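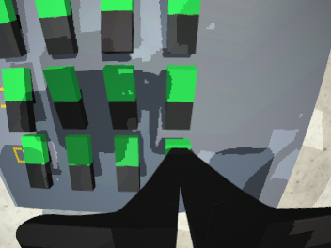 Finding green switches when the arm is in its own light

If you have followed the earlier pages you will have Wivitz talking to the simulated arm by now, and you will have a board of green-tipped switches waiting to be poked. (If you haven't, go back and do the calibration page first, because everything below leans on it and you will only get cross with me.) On this page we shall teach the perception node to find the switches properly, including the ones sitting in shadow, and then hand those positions to the planner so that the gripper comes down over the right one.

Most people's first attempt goes the same way, and mine certainly did. You pick a nice bright green out of the wrist view, put a tolerance either side of it, run the node and feel very pleased. Then the arm moves over the board, its shadow falls across the middle, and half your switches vanish from the list. The trouble is that a threshold in plain red, green and blue is mostly a threshold on brightness. A shaded green and a lit green are a long way apart in those numbers, though your eye has no difficulty at all calling them both green.

Before you start

Load the Velwood scene with the switch board in it and leave the lighting exactly as it comes. It is tempting to turn the shadows off while you get going, and I would ask you to resist, as you will only have to tune everything a second time when you turn them back on. Start the perception node with the debug view open, and keep a second terminal handy for the planner.

Step one: move to hue

Open perception.yaml and change colour_space from rgb to hsv. Set the hue band to cover greens generously, then bring the minimum value (the brightness part) right down until the shaded tips come in. Keep the minimum saturation fairly high. The board and everything round it is grey, and grey has next to no saturation, so this one setting does most of the work of keeping the background out.

Save the file and watch the debug view. You should see a blob for each tip. Some will be split in two where a shadow edge runs across the face, and we will see to those next.

Step two: join the broken blobs

A switch that is half lit and half shaded can come back as two neighbours with a thin gap between them. Gwawr Griffiths wrote a small closing filter for exactly this, and it is already in the node, only switched off. Set close_kernel to 4 and the halves should join up. Please don't be greedy with it! I once set it far too high and got one enormous switch that covered an entire row, which the planner then tried very earnestly to press.

While you are there, set min_blob_area to 220. Anything smaller is thrown away, which gets rid of odd specks but keeps a tip that is partly hidden by a finger. If the gripper covers nearly the whole of a switch, you will lose it however you set this, and that brings us on to memory.

Step three: remember what you saw

The gripper is bound to hide things. It has to go over the board to do its job, and when it does, the switch you care about most is the very one it covers. So the node should not forget a switch simply because it has gone missing from the current view.

Go to your home pose, where the fingers are clear of the board, and call

 wivitz board snapshot --settle 3

The settle option makes the node wait for three matching views in a row before it commits anything. The positions are stored in the board's own frame, so if the board moves you need only find the board again. Set track_hidden to true and the stored position will stand in whenever a switch is covered.
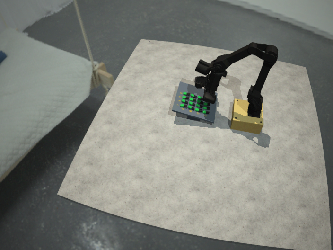
Give the planner a hover pose before the press pose, and keep the two as separate goals. In plan.yaml, hover goes first, straight above the chosen switch with the fingers pointing down, and press is a short straight-line move from there. When they are lumped together as a single goal the planner is free to come in from the side, and it will cheerfully sweep the fingers through the neighbouring switches to save itself a little joint travel.

Toon Van Dijk prefers to put an extra check between the two, comparing the live blobs with the stored ones at hover, and I have come round to his way of thinking. Add

 verify_at_hover: true
 verify_tolerance_px: 13

If any visible switch has strayed further than that from where memory says it ought to be, the arm backs off to home and takes a new snapshot.

When it goes wrong

No blobs at all: the hue band is probably in degrees and the node wants half-degrees. Halve both numbers.

Blobs in the shadow come and go: bring the minimum value down a touch more, in small steps, and leave saturation alone.

The arm hovers over the wrong column: your row and column order is likely flipped. Run wivitz board label and compare the printed order with the debug view. Mieke Dierckx has a patch that lets you flip it from the config, which should be merged in April.

Once you are happy, save both files under a new name before going on to the next page, where we start pressing switches in sequence.

Print this page | E-mail this page

Wivitz guides, maintained by Maarten Desmet. Contact | Copyright Lambrechts | Back to top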